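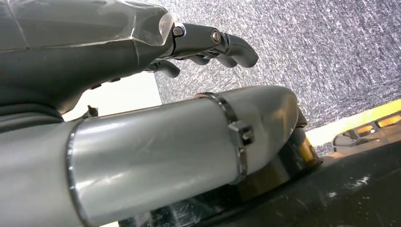

Starnton Shared Workshop – Robotics Bench Group
Alva arm: set-up guide
Section 6. Fitting the hand and the wrist camera

6.1 Scope

This section covers mounting the hand on the Alva arm, fixing the camera at the wrist, and the first powered movement of the fingers. It assumes that the base has been bolted down as in Section 3 and that the joint zero positions have been stored as in Section 5. If the arm has been moved to another bench after Section 5 was completed, repeat the zeroing before going further.

Software notes refer to Zivdale control build 341. Earlier builds use a different order for the finger channels and will close the wrong finger in step 6.5.

CAUTION: Isolate the supply at the bench switch before touching any connector at the wrist. The emergency stop cuts motor power only. The logic supply stays live and the hand connector carries it.

6.2 Before starting

Have the following to hand: hex keys, a small flat screwdriver, a pencil, a soft cloth, the clear cover for the back of the hand, and the bag of wrist screws marked W. The screws in bag F are longer and will bottom out in the wrist flange before the joint is tight.

Clear the area within reach of the arm. Trailing leads on the floor should be taken round behind the bench.

6.3 Mounting the hand

1. Park the arm in the service pose (menu: Poses, Service). Wait for the brakes to engage, then switch off at the bench.

2. Slide the rubber wrist sleeve back over the hand end far enough to expose the flange. Do not lever it with a screwdriver. If it is stiff, warm it in the hands for a few minutes.

3. Offer the hand up to the flange with the back of the hand facing up. The locating pin only engages one way round.

4. Fit the wrist screws finger-tight, then tighten them in opposite pairs.

5. Connect the hand lead. The plug should click. Pull gently on the body of the plug, never on the wires, to check it.

6. Roll the sleeve forward until its ridges lie flat and no part of the flange shows.

Note: On hands built before October the locating pin is a separate part and can fall out when the hand is removed. Check that it is present before step 3.

6.4 Clear cover and finger pivots

1. Wipe the back of the hand with the cloth. Grit left under the cover will mark the shell.

2. Wrap the clear cover over the upper part of the shell and press it down from the wrist end towards the knuckles. Its front edge must stop short of the pivot screw at the base of the index finger.

3. Check the pivot screws on each finger. The screw heads are plain metal and are easily seen against the dark segments. Each should be snug, with the segment still free to swing under light pressure from a fingertip.

4. Draw a short pencil line from each screw head on to the segment beside it. Any movement of the screw in use will then be obvious at the next inspection.

CAUTION: Do not use strong thread lock on the pivot screws. Natalina De Luca had to drill out 2 of them on the first hand and the segment was scrapped.

6.5 First movement of the fingers

1. Stand clear, restore power and start the control program.

2. Select Hand, Manual. Set the speed limit to its lowest value.

3. Jog the index finger from open to half closed and back. It should move smoothly at both joints. Stop at once if the motor note rises or the fingertip hesitates.

4. Repeat for each remaining finger, one at a time.

5. Close all fingers together to the relaxed curl. The tips should hang downwards without pressing on one another.

6. Read the encoder count for the index finger at full close. The reference hand gives 3,945. A difference of around 40 is acceptable. Anything larger means the tendon needs adjusting (Section 8).

6.6 Wrist camera

1. Fit the small camera to its bracket at the wrist and run the cable back along the arm. Leave a loop at each joint long enough for full rotation in both directions.

2. Open the camera view in the control program and turn the wrist slowly through its range. The cable should stay slack throughout.

3. Tighten the bracket once the view is acceptable. Some of the arm will always show – do not try to angle it out altogether, as the bracket will then foul the sleeve.

6.7 Band clamps

Metal bands round a forearm tube work loose with vibration. Check them after the first hour of running and then monthly. Tighten at the buckle screw until the band no longer turns by hand. Overtightening will dent the tube. Light scuffs and smudges on the tube are cosmetic and can be left or wiped off with a damp cloth. Do not use solvent.

6.8 Record

Enter the hand serial number, the encoder reading from 6.5 and your initials in the Alva log. Replacement screws and sleeves are ordered from Zukton through Marisol Escobedo. Quote the bag letter when asking for screws.

Continue with Section 7, Grip calibration.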